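Resources > Talks > Speaker Notes

Study Apps and the Reading Student: Notes for the Autumn Session
October 2024

Shared 4 times | 2 comments

Opening

Good morning, and thank you for coming. The subject of this talk is audio study guides on mobile devices and their place in secondary and first-year college courses in literature. The library service at Fagerlund has offered these guides to students since March. The purpose this morning is to report on the first months and to set out what the service intends to do next.

(Pause for latecomers. Handouts are by the door.)

Background

The service reviewed two products before making a choice. Braletti presents each chapter as a short spoken summary, followed by notes on character and theme. Flarov reads the full text aloud and places the commentary in a separate track, which the student may turn on or leave off. Flarov was selected. Instructors on the review panel wished the original text to remain the first thing a student meets, and its separate commentary track met that wish.

Braletti remains available on the shared tablets in the reading room. Students who used it before the change may keep their saved notes.

Use to date

By the end of the summer term, 1358 students had opened at least one guide. Of these, 352 finished a complete work. Long novels were started often and completed seldom. Plays did better, and instructors report that students followed along with the printed script while they listened.

(Do not read out the table on the handout. Refer to it and move on.)

The figures do not show whether a student also read the book. A question on this point will be added to the end-of-term survey.

Downloads and storage

Guides may be downloaded over the campus network and played without a connection. A full work takes up considerable space on an older phone. Students should remove finished titles before adding new ones. Bookmarks are kept on the account and return when the title is downloaded again.

Sharing and privacy

The app allows a student to post a reading update to other services. This feature is turned off on all accounts issued by the library. A student may turn it on in the settings menu. Location sharing is a separate setting and has been disabled for users under eighteen. Instructors may not require students to post updates as part of a grade.

Citation

A study guide is a secondary source and must be cited as one. Page numbers do not appear in the audio tracks, so students should give the chapter or the act and scene. Quotations from the work itself must be checked against the assigned edition. Translations call for particular care, as the recorded version of an epic poem may differ from the one used in class.

Next steps

Commentary tracks for the spring reading list will be requested this month. Departments that wish to add a title should use the form on the library page. Questions may be taken now.

Related items
Choosing an Edition for Class Use
Turkusport: Moving Saved Notes Between Devices
Reading Room Tablets: Loan Rules
Citing Audio Sources
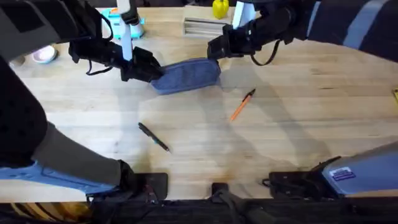

Two grippers at either end of a blue fabric pouch.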